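Lorker arm in the kitchen cell - reach into the fridge keeps faulting
Forum: Cells, Setup and Upkeep

munther_n
Hello all, long-time reader and not much of a poster, so bear with me if I ramble. I look after one kitchen cell at Khoury, the one with the arm set in front of the fridge and the counter off to its left. We do all our setting up in the simulator first and only carry it over to the bench when I'm happy, and I have not been happy since January.

The job is simple enough on paper. Pick an item from the counter, swing across, put it on the fridge shelf. The middle shelf is fine, I could watch it all day. The upper shelf is where it goes wrong. The arm gets most of the way up, the elbow swings out to the right, and then I get a joint limit fault on the wrist and it stops dead. Out of 213 runs overnight it faulted on nearly all the upper shelf ones and hardly any of the others. I've been through the shelf heights twice, I've slowed it right down, and I've reloaded the arm model from Drumell's download page in case mine had got mangled somewhere along the way.

Any thoughts welcome, even the obvious ones. Especially the obvious ones, to be fair.

peggotty
Welcome to the posting side, Munther! I had something very like this on a Lorker, though mine was stacking trays and there wasn't a fridge in sight. My money is on the base position. If the base sits too close in, the elbow has nowhere to go but sideways when you ask for height, and then the wrist has to twist itself silly to make up for it. Try moving the base back 12 cm and run the same set again before you touch anything else. It cost me a fortnight of fiddling with speeds before I thought of it, and I still get cross when I remember.

brunport_dave
Disagree, sorry Peg. If it was the base he'd see trouble on the middle shelf as well, at least at the back of it. I think it's the elbow choice in the solver. There are two ways to get up to that shelf, and it's picking the wrong one and then running out of wrist. Pin the elbow preference and leave the base well alone, especially if the real one is bolted down to match. You do not want to be drilling new holes in a bench to suit a solver setting.

We've got the same arm at Brunport and I've had the elbow pinned on ours for ages with no bother at all.

peggotty
I take the point about the bolts, I do, but you can pin the elbow and still be working right at the edge of the reach, and then the first time someone swaps the tool for a longer one you're back where you started. Moving the base in the simulator costs nothing. Nobody has to drill anything until he knows.

harrowby
Can I be a nuisance and ask about the zero on joint five? On the older Drumell files there was an offset on the wrist and you had to put it right by hand. If that's still in there, neither the base nor the elbow will cure it properly, they'll only hide it. Open the arm file, compare the zero with the plate on your real arm, and see if they agree. Five minutes' work. I'd also check whether the collision padding on the fridge side wall has been left at the default, as it is rather generous, and the arm may be leaning away from a wall it's nowhere near touching.

munther_n
Thank you all, what a lot to be going on with. I'll try to answer in order.

Base: the real one is bolted, so Dave has guessed right there, but there is a bit of slack in the slots. I could get 9 cm out of it, not 12, without troubling anybody with a drill.

Joint five: I have just been down to look at the plate and I'm embarrassed to say that the two don't agree. I only downloaded the thing again last week and assumed it would be right. Harrowby, I owe you a cup of tea.

Padding: yes, default. I didn't know you could set it for one wall by itself.

brunport_dave
Told you it wasn't the base.

harrowby
It might still be partly the base, Dave, let the man run it.

Munther, when you correct the zero, do it in the arm file and not in the cell file, or the next person to load a fresh cell will inherit the fault and start this same thread all over again. And save the old file somewhere with a sensible name. I've got a folder full of things called "new2" and I couldn't tell you what a single one of them is for.

munther_n
Right, I've had a proper go at it now, changing one thing at a time as my old supervisor would have insisted.

Zero corrected and nothing else changed: most of the upper shelf faults went. Not all of them, but enough that I went and made a sandwich to celebrate. Padding on the fridge side brought down after that: the arm stopped taking that silly wide path, and a few more faults went with it.
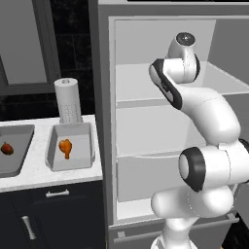 I've been using the drumstick and the little red fruit as my two test items, as they're such different shapes, and the drumstick is the one that still gives me grief. The fruit will go up in any old direction, but the drumstick wants to be held across the thick end, and that asks for more wrist turn just at the top where there's least to spare. So I pinned the elbow as Dave suggested and it got better again, though I can't say I like how close it runs to the limit.

peggotty
Close to the limit is what I was on about! Use your slack, move it back the 9, and I'll bet you a biscuit it calms down.

brunport_dave
It'll cost you reach at the back of the middle shelf if you do. Check that before you go loosening bolts.

munther_n
I did both, so you can each be half cross with me. Moved it back in the simulator only, elbow still pinned, and left it running a long set of around 3,000 overnight with both items and all the shelf positions. Three faults, all of them the drumstick, all upper shelf at the far left. Dave is right that I lose a little at the back of the middle shelf, but we never place anything that deep, so I can live with it.

Plan from here is to loosen the real base, slide it back, tighten it up, and then do the full wrist calibration again before anything else runs on it. I'll put the arm file note on the cell door too, so whoever is on next can see which zero we're using.

harrowby
Sounds sensible. Do the calibration after the bolts have been torqued and not while they're finger tight. I've seen it done the other way.

peggotty
I'll have a custard cream, please.

brunport_dave
Three faults is still three faults. Have you tried turning the drumstick round on the counter before you pick it up?

munther_n
No, but I will now. Back when I've run it.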